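Clekora Tiner Dish Handling Arm
Equipment for institutional kitchens and serving pantries

Catalog number 451
Sold by Clekora. Installed and serviced by Vetard.

Overview

The Tiner is a bench-mounted arm with a two-finger gripper, intended for the clean side of a dish room. It moves plates between a wire rack and a flat surface next to it. It is supplied to hospital pantries, residential dining halls and staff canteens where the same few kinds of dishware are used every day.

The Tiner does not wash dishes and does not replace a dish machine. It takes over the repeated reach from rack to counter, which in most dish rooms is done standing, at one height, for a large part of a shift.

What the equipment includes

Arm with fixed bench clamp
Two-finger gripper with rounded tips
Wrist camera
Control box with stop button and key switch
Second stop button on a cable, to be placed by the site
Printed guide for operators

Racks, plates and cloths are not included. Customers are asked to send a sample of each plate in use before the installation date. Plates with chipped rims should be taken out of service before the arm is started.

Changes to the work of dish room staff

Clekora asks each customer to settle the following points in writing before delivery. The Aguirre residence dining service, where the Tiner has worked since March, has allowed its arrangements to be given as a reference.

At Aguirre, no position was removed when the arm was installed. Staff on the clean side now load the racks, check plates for soil and chips, and clear the counter when it is full. Two employees per shift hold the key and may restart the arm after a stop. Any employee may stop it, and no reason has to be entered.

Tươi Bùi, dish room lead at Aguirre, reports that the first weeks required more attention than the former method. Racks had been loaded in whatever order the plates arrived, and several had to be loaded again. Staff now place one plate to each divider and leave the end slots free. Ms. Bùi also asked that the arm be set to a slower speed during the evening shift, when new employees are trained. The setting was changed and has been kept.

Haziq Wattimena, who represents the kitchen staff, requested that images from the wrist camera not be used to review the work of employees. The customer agreed. Images are used to set and check the gripper's position only.

Training

Operator training takes 3 hours and is given on site by Bảo Quan or Trinh Khúc of Vetard. It must be held during paid working time. Each operator loads a rack, starts and stops the arm, and clears a plate that has been gripped badly.

Care

Wipe the gripper fingers with a damp cloth at the end of each shift. Do not spray the wrist camera. Check the bench clamp weekly. Replacement fingers are ordered in pairs under part number 238.

Orders and site visits

Inquiries should be addressed to Stelios Rallis, Equipment Sales, Clekora. A site visit is required before any order is accepted.

Page revised 11 Sep 2019
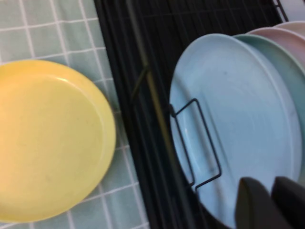
Clekora Kitchen Equipment, Issue 2, page 3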